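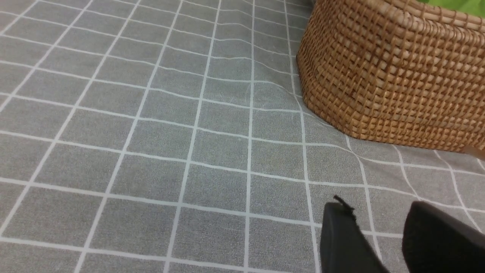 Linking pharmacy claims to survey data: how to treat people with no claims at all?

Asked in: Health services research > Methods
Tags: claims data, missing values, cost analysis

I have survey responses from 1000 adults in the Nakberg region and outpatient pharmacy claims from one insurer for the same calendar year. 784 respondents gave consent to linkage. Of those, 149 have no pharmacy claim in the twelve months. My outcome is annual medicine cost per person from the payer's side. I am using Girico for the linkage and R for the models.

Should the 149 be coded as zero cost or as missing? My supervisor says zero. The data manual says nothing on it.

3 answers

Answer 1 (accepted)

It depends on whether they were insured for the full year. A person who was enrolled for all twelve months and has no claim has a true zero and must stay in the analysis. A person who joined in September, or who was never matched to an insurance number, does not have a zero.

Ask the insurer for the enrolment file, which is usually separate from the claims file. Then split the 149 into three groups: enrolled all year, enrolled part of the year, not found. Code the first group as zero. For the second, use months enrolled as exposure. The third is a linkage failure and should be reported as such in the flow chart.

For the model, a two-part approach is standard with this many zeros: logistic regression for any cost, then a gamma GLM with log link for the amount among those with a cost. Do not add 1 and take logs.

Also compare the consenters with the 216 who refused. Age, sex and self-rated health at minimum.

Answer 2

Just code them as zero, we always did and the reviewers never asked.

Comment: That only holds if your insurer supplied full-year members only. Ours did not.

Answer 3

Check the Girico match threshold as well. With the default setting we lost 205 records in the Sisay cohort to hyphenated surnames and old postcodes. After cleaning both fields and rerunning, most of them matched. Keep the log from each run.

Comment by asker: Enrolment file requested on Wednesday. I will rerun the match with cleaned postcodes in the meantime.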